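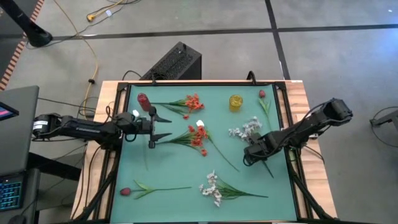 Prekent Floral Club - Table Arrangements

Quick fix for faux stems that come out of the box flat

Do this before you arrange anything. Takes 8 minutes, maybe less.

1. Pull the stems apart. Bend each one back and forth a couple times near the base.
2. Hair dryer on low. Keep it moving, silk scorches fast. Plastic leaves go limp quick so dont linger.
3. Shape petals with your thumb while warm. Hold till cool.
4. Cut long ones with wire cutters, NOT the good scissors.
5. Tallest stem goes in first, then work outward. Odd numbers look better.
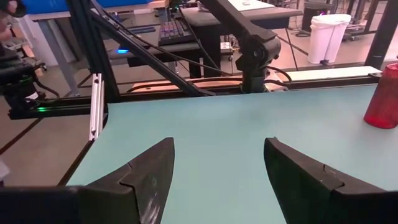 Blue-green tabletop, club table

Dusty ones: cool air first, then a damp cloth. No soak, the dye runs on teh reds.

Questions to Sohail Pirzada, Monday before we start.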